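Regional news quota for streaming services: worth having?

14 comments

brasswick
The consultation on local content rules for streamers closed on 2023-07-20. As I read the draft, any service with a paid tier has to carry 245 hours a year made in the region. Pluneo and Darent both come under it. I think that is fair. They take subscriptions here and make next to nothing here.

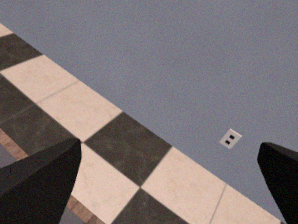
Re: Regional news quota for streaming services

tallow_9
Hours are the wrong measure. Darent can buy old quiz shows from Levchenko and hit the number by May. The rule should be on new spending.

brasswick
Repeats only count for two years after first showing. It's in section 7.

tallow_9
Two years is plenty of time to fill a schedule with cheap stuff. 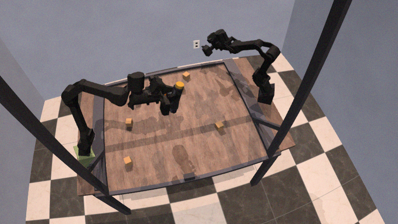 Re: Re: Regional news quota

oldmast
I worked in acquisitions at Steleo until we got bought. We had a quota of 144 hours under the cable license and met it every year. Most of it ran after midnight. The regulator never asked who watched.

I'd still keep a quota. Two small production companies in town lived off those hours. But put a rule in about where the shows sit on the home screen, or they will be buried.

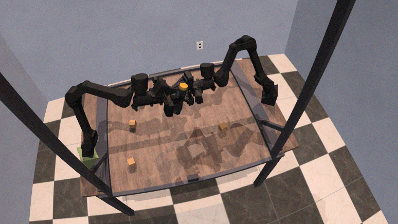 The other thing is the reporting. We sent in one spreadsheet a year and it was our own count. Birutė Petrauskas raised this in her written response, which is on the consultation site. She wants the logs checked by someone outside the company. I agree with her on that and disagree on fines, which she sets too low to matter.

quillfeather
I don't want any of it. If people wanted regional drama they would pay for it. My bill goes up either way.

brasswick
Your bill went up last year with no quota at all.

quillfeather
Then it will go up more.

Share (7)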